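Wash day: what we learned from a slatted floor and one purple cup

Our March item about small laundry corners brought in more post than anything else we have run this year, so we're going back to it, and gladly! This time it is the bit that comes before the machine is switched on: clearing the floor, setting things straight and finding a home for all the odds and ends that gather near a washer.

Start with the floor. I have become a huge fan of wooden slats. Parallel boards with narrow gaps between them are kind to the feet and easy to sweep along (always with the boards, never across), and they make even a plain corner feel like somewhere you might want to stand for ten minutes. Stand at the edge first, toes right up to the wood, and have a good look before you step on. You spot far more from there. 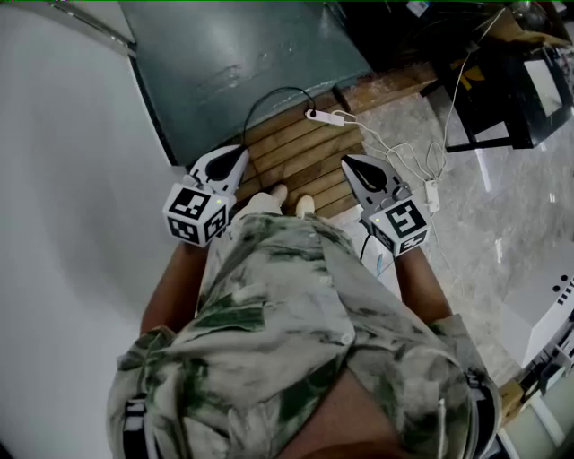
The washer and what lives on it

Next comes the machine, in this case a dark grey front loader with a round black door and the Midea name on the upper front panel. I love a front loader in a tight space, mostly for the top. It's a shelf! One purple see-through cup with a faceted pattern is sitting on it, and I think it looks splendid against all that grey.
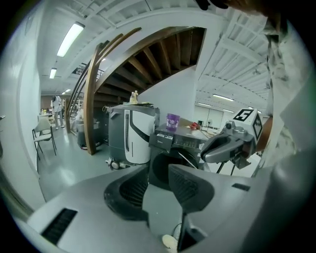

Page last changed: 2025-08-17

My own rule for the top of the washer is no more than two things at a time. A cup is fine. A cup and a peg bag is fine. Once the post, the keys and a half-eaten apple turn up you have a sideboard, and sideboards don't take kindly to a fast spin.

Prasanna Bepari wrote in after the March piece with a tip I've been using ever since: put a cotton mat, folded once, under anything that stays on top during a wash. Hers is a Grunetex one and she says it has lasted through nearly 200 loads. Mine is an old tea towel and does the job very nicely too.

A few more bits from the postbag:

Wipe the door seal with a dry cloth after the last load and leave the door ajar.

Measure the depth with the hose fitted. One reader bought a cabinet 87 cm deep and had to take the back panel off.

Lift a loose slat now and then and see what has dropped underneath. I found a sock and a very good pen.

The next issue will have the Lodotlow folding airer, which two of you have asked about, and a look at drip trays. If you've got a laundry corner you're pleased with, do write and tell us how it's laid out. Balconies especially welcome!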